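Fuder Table Tennis Club is looking for a part-time coach and new players

Fuder Table Tennis Club invites applications for one assistant coach and also for players who want to join our league team. We are a small club on the second floor of the Stundar building, near the Ekpo bus stop. The club has 9 tables and we train all the year.

Assistant coach (part-time)

The coach will work 3 evenings in a week, mostly with juniors and adult beginners. The pay is 600 per month, and travel to away matches is paid separately by the club. The work begins in April, after the junior trials.

We would like that you:
- have played in a league for some seasons, any division
- can feed many balls with patience and explain the basic strokes
- speak clear English. Mandarin is welcome but not required
- are able to come to the home matches on match evenings

A coaching certificate is good to have. If you do not have it, the club can pay for the first course.

You will work together with our head coach, Baoshan Yao. He makes the training plan for each month and will give it to you before the month starts.

League players

Our second team, Esia, needs more players for the next season. Women and men play in the same team. Please bring your own racket and indoor shoes with light soles, the floor gets marks very easily. The season fee is 40 and includes the club shirt.

Players who did not play for a long time can also come. We will first play some friendly games with you to see which division is suitable.

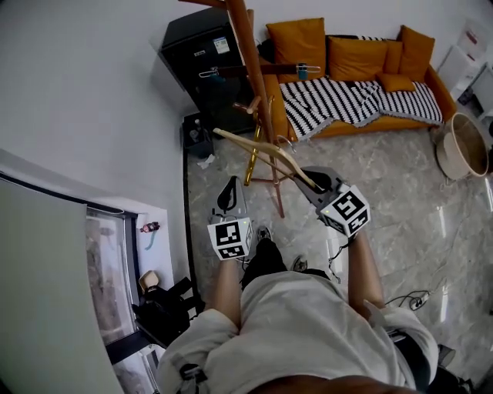 How to apply

Send a short letter to Zhuoran Jia, club secretary, at the club office. Please write where you have played before, which evenings you are free, and a phone number. For the coach position, add also the name of one person who knows your work with players.

Letters must arrive before the end of November 2018. We answer to all applicants, but it can take two weeks.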